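Zwischenbericht Vorhaben Clasar – Neuordnung der Pausen- und Besprechungsplätze
Berichtszeitraum bis Ende Mai
Empfänger: Fördergeber Stetska, Bereich Arbeitsumgebung
Verfasst von: Yulan Du, Projektkoordination

1. Gegenstand

Das Vorhaben Clasar umfasst die Neuordnung der Pausen- und Besprechungsplätze am Standort Lukumay. Betroffen sind sieben Räume in zwei Geschossen. Gefördert werden die Bestandsaufnahme der Kleinteile, die Tischflächen einschließlich Kantenbearbeitung, die Schrankeinbauten und die Erstellung der Nutzungsregeln. Nicht gefördert und hier nicht behandelt sind Elektroarbeiten und die Erneuerung der Spülen.

2. Stand der Arbeitspakete

AP 1 Bestandsaufnahme: abgeschlossen.
AP 2 Tischflächen: in vier Räumen abgeschlossen, in drei Räumen offen.
AP 3 Schrankeinbauten: Aufmaß liegt vor, Fertigung beauftragt.
AP 4 Nutzungsregeln: Entwurf liegt vor, Abstimmung läuft.

Gegenüber dem Arbeitsplan besteht in AP 2 ein Rückstand von zwei Wochen. AP 3 und AP 4 liegen im Plan.

3. AP 1 – Bestandsaufnahme

Erfasst wurden alle beweglichen Gegenstände, die bei der Begehung auf Tischen, Fensterbänken und offenen Regalen standen. Die Liste enthält 299 Positionen. Geschirr in geschlossenen Schränken ist nicht enthalten und wird erst beim Umzug in die neuen Einbauten aufgenommen.

Jede Position wurde einer von fünf Gruppen zugeordnet: Trinkgefäße, Getränkeflaschen, Unterlagen, verpackte Kleinware, Kleingeräte. Zunächst war eine Sammelgruppe »Sonstiges« vorgesehen. Sie wurde nach dem ersten Raum gestrichen, nachdem dort fast die Hälfte der Einträge in ihr gelandet war. Die betreffenden Einträge wurden nachträglich umgruppiert.

Bei Trinkgefäßen wird zwischen Hausbestand und Privatbestand unterschieden. Als Hausbestand gilt nur, was im alten Inventarverzeichnis steht. Dekorierte Becher sind dort nicht geführt und wurden deshalb durchgängig als Privatbestand eingetragen, auch wenn die Zuordnung zu einer Person nicht möglich war. In der Liste steht in diesen Fällen das Dekor als Kennzeichen, zum Beispiel »gelbe Blüte, Blätter grau/weiß«. Das Verfahren ist grob, hat sich bei der Rückfrage in den Räumen aber als brauchbar erwiesen.

Getränkeflaschen werden nach Verschluss und Füllmenge erfasst, die Marke wird nur notiert, wenn sie ohne Anfassen lesbar ist. Kleingedrucktes bleibt unberücksichtigt. Flaschen verbleiben grundsätzlich nicht am Platz und sind für die Bemessung der Ablagen nur hinsichtlich der Höhe von Belang. Maßgeblich war die höchste erfasste Flasche, der Regalabstand in AP 3 wurde darauf abgestimmt.

Bei verpackter Kleinware (Folienpäckchen, Teebeutel, Portionspackungen) wurde auf eine Bestimmung des Inhalts verzichtet. Eingetragen ist die Verpackungsart. Für diese Gruppe ist künftig je Tisch ein flacher Behälter vorgesehen. Ohne Behälter verteilt sich die Ware erfahrungsgemäß über die gesamte Fläche und gerät unter Papier und Geräte.

4. AP 2 – Tischflächen

Die alten Platten waren an den Vorderkanten ausgebrochen. Verwendet werden neue Platten in hellem Holzton mit glatter Oberfläche, Lieferant ist die Firma Dratus. Die Ecken sind abgewinkelt ausgeführt. Diese Abweichung vom ursprünglichen Leistungsverzeichnis wurde vor der Bestellung gemeldet und ist kostenneutral.

Bei der Abnahme der ersten Lieferung wurden zwei Platten zurückgewiesen. An beiden stand die Beschichtung an der Unterseite über. Der Ersatz traf verspätet ein und ist die wesentliche Ursache des oben genannten Rückstands. Die übrigen Platten sind montiert und freigegeben.

Zur Fleckbeständigkeit wurde eine einfache Prüfreihe mit schwarzem Tee, Kaffee und einem zuckerhaltigen Kaltgetränk durchgeführt, Einwirkzeit 50 Minuten je Probe. Nach Reinigung mit feuchtem Tuch war bei Kaffee und Kaltgetränk kein Rand feststellbar. Bei Tee blieb an einer Probestelle ein schwacher Ring, der sich mit Neutralreiniger entfernen ließ. Heiße Gefäße wurden nicht geprüft. Dies ist für Juni vorgesehen. Bis dahin gilt die Vorgabe, heiße Getränke nur auf Untersetzern abzustellen.

Als Untersetzer werden runde Stücke in dunklem Rot eingesetzt. Der Farbton hebt sich deutlich von der Tischfläche ab und erleichtert das Wiederfinden beim Abräumen. Die Vorgabe wird bislang unvollständig befolgt: Bei zwei Kontrollgängen standen Becher wiederholt neben dem Untersetzer. Eine Änderung der Tischbelegung wird derzeit nicht vorgeschlagen, die Beobachtung wird fortgesetzt.

5. AP 3 – Schrankeinbauten

Das Aufmaß ist in allen Räumen abgeschlossen. Im Raum neben dem Treppenhaus weicht die Wand auf der Länge des Einbaus um 7 mm vom Lot ab – hier wird mit einer Passleiste gearbeitet. Die lichte Höhe des oberen Fachs wurde nach der Flaschenhöhe aus AP 1 festgelegt, die des unteren nach den vorhandenen Wasserkochern. Der Liefertermin ist bestätigt.

6. AP 4 – Nutzungsregeln

Der Entwurf umfasst eine Seite. Geregelt sind das Abräumen am Tagesende, der Verbleib privater Gefäße und der Umgang mit Kleingeräten. Offen ist der dritte Punkt. Kleine Geräte mit Anzeige stehen in mehreren Räumen auf den Tischen und sind keinem Verzeichnis zugeordnet. Vorgeschlagen wird ein fester Platz an der Rückseite der Tischfläche, sodass die Vorderkante frei bleibt. Die Rückmeldung der Raumverantwortlichen steht aus.

Das Abräumen erfolgt nach dem Entwurf bis 17:30 Uhr. Gegenstände, die danach noch stehen, kommen in das Fach des jeweiligen Raums und werden dort eine Woche aufbewahrt.

7. Mittelverwendung

Von den bewilligten Mitteln sind rund 60 Prozent abgerufen. Der Ansatz für AP 1 wurde unterschritten, der Restbetrag verbleibt vorerst im Paket. Für AP 2 wird keine Nachforderung gestellt, die Ersatzplatten gehen zu Lasten des Lieferanten. Eine Umwidmung des Restbetrags aus AP 1 zugunsten der flachen Behälter wird mit gesondertem Schreiben beantragt.

8. Nächste Schritte

Montage der Platten in den drei offenen Räumen. Prüfung der Hitzebeständigkeit an einer Restplatte. Abstimmung des Regelentwurfs mit den Raumverantwortlichen, danach Aushang. Übernahme des Schrankgeschirrs in die Bestandsliste beim Einräumen der neuen Einbauten.

Anlage: Tischbelegung, Standort Lukumay
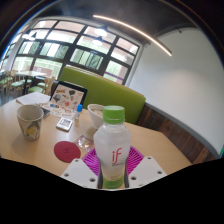
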